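4. Instalación del grifo monomando Vavelness sobre encimera

Este capítulo se aplica a los modelos Vavelness 2135 (caño alto) y Vavelness 3503 (caño bajo). Para los modelos empotrados en pared, consulte el capítulo 6.

4.1 Antes de empezar

Compruebe el contenido de la caja con la hoja de piezas. Deben estar el cuerpo del grifo, la junta tórica de base, la arandela en herradura, la varilla roscada, la tuerca de fijación, dos latiguillos flexibles y la llave hexagonal. El desagüe y el sifón se suministran por separado con la referencia Mengal.

Herramientas necesarias: llave de tubo de 13 mm, llave inglesa, linterna, cubo y un paño seco. No se necesita cinta de teflón en los latiguillos, ya que llevan junta propia.

PRECAUCIÓN: Cierre las llaves de escuadra o la llave general antes de desmontar el grifo antiguo. Abra después el mando y deje salir el agua que quede en la tubería.

4.2 Preparación de la encimera

1. Retire el grifo antiguo y limpie los restos de silicona y cal en torno al orificio. En mármol y otras piedras calizas no utilice vinagre ni productos antical: dejan manchas mates que solo se eliminan puliendo.

2. Pase el dedo por el canto del orificio. Si tiene rebabas, rebájelas con lija fina de agua.

3. Presente el grifo sin apretar y gire el caño hasta que apunte al desagüe. El chorro debe caer dentro del lavabo, por delante de la pared posterior.

El modelo de caño alto está pensado para lavabos encastrados en los que el grifo queda detrás de la cubeta. 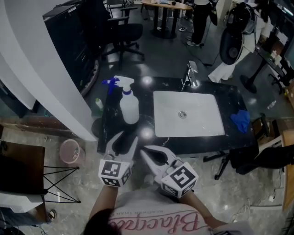
4.3 Fijación del cuerpo

1. Coloque la junta tórica en la ranura de la base. Debe quedar asentada en todo el contorno, sin torsiones.

2. Enrosque los latiguillos en el cuerpo, a mano y hasta el tope. El latiguillo con marca roja va en la entrada izquierda. No use llave en este extremo; la rosca es de latón y se daña con facilidad.

3. Enrosque la varilla en la base.

4. Pase los latiguillos y la varilla por el orificio de la encimera y apoye el grifo.

5. Desde abajo, monte la arandela en herradura y la tuerca. Apriete con la llave de tubo de 13 mm mientras otra persona mantiene el grifo centrado.

Nota: En encimeras de piedra, intercale la arandela de goma entre la herradura y la cara inferior. Un apriete excesivo puede fisurar el material.

4.4 Conexión del agua

1. Conecte cada latiguillo a su llave de escuadra. Apriete a mano y dé después un cuarto de vuelta con la llave inglesa.

2. Verifique que los latiguillos no queden doblados ni en contacto con aristas. Si no llegan, pida el juego largo Prener. No empalme dos latiguillos.

3. Desmonte el aireador con la llave suministrada y abra las escuadras poco a poco.

4. Deje correr el agua 2 minutos, alternando fría y caliente, para arrastrar la suciedad de la instalación.

5. Cierre el mando, vuelva a montar el aireador y seque todas las uniones con el paño. Revíselas con la linterna pasado un rato.

PRECAUCIÓN: Si aparece humedad en una unión, cierre la escuadra antes de reapretar. Si continúa, desmonte y revise la posición de la junta.

4.5 Limpieza del cromado

Utilice agua tibia con jabón neutro y seque con un paño suave. No emplee estropajos, lejía ni limpiadores en polvo. Limpie el aireador cuando note que el caudal disminuye.

4.6 Repuestos y asistencia

Los cartuchos, juntas y aireadores se piden al servicio técnico de Skirarik indicando el número de modelo, grabado en la parte posterior de la base. Las solicitudes en garantía las tramita Shagufta Khokhar, del departamento de posventa. Adjunte la factura de compra y una fotografía de la pieza afectada.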